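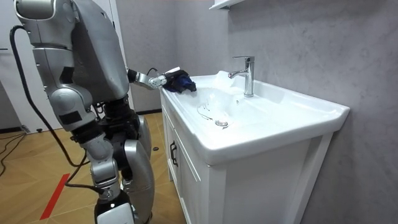

She cleans bathrooms for a living, and has for 14 years, first on her own and now with a small outfit called Druslow that looks after rental apartments on the Mirkthorpe side of town. When we sat down one Friday over a pot of coffee that kept getting topped up, I asked what she does first when she walks into a bathroom, and she laughed at me for a good while before she answered.

"I open the window, if there is one! And then I do nothing to the sink at all. Everybody wants to start at the sink. You leave it for last, or you'll be rinsing hair and dust out of it all morning."

Her favorite kind, she told me, is the white vanity with the basin molded right into the top, because there isn't a seam for the grime to settle in. (She has strong feelings about seams, and we spent longer on caulk than I had planned.) What she won't do is scrub one with powder. "You'll take the shine off and you won't get it back. A drop of dish soap, warm water, a soft cloth. Let it sit while you do the mirror."

The cloths are a subject all their own. She carries 11 of them to every job, folded in a canvas bag, and the dark blue ones are strictly for sinks and counters. She bought them years ago from a little supply shop named Tang, and she's still a bit sore that it closed.

"People bunch the cloth up in a ball and go round and round," she said, showing me on the tabletop with a napkin. "Fold it! You get a clean side, and then you get another one. Start on the rim, go all the way around, then down into the bowl, and do the drain when everything else is finished."

I asked about wood floors in bathrooms, which I have at home and worry over constantly. She winced, kindly. She loves the look of them, the patterned ones especially, but she keeps a dry towel by her feet and wrings her cloth out over the basin twice before she lifts it away. "A drip is fine. A drip you walk away from, that's the one that gets you."

The longest she ever spent on a single bathroom was 2 hours, in an old building called the Rirnia, where the hard water had left a crust behind the faucet. These days she soaks a paper towel in vinegar, tucks it in back there, and goes off to make the beds.

"It smells like a salad for a little bit," she said, reaching for the coffee again. "Then you rinse it, and you dry the faucet. Always dry the faucet."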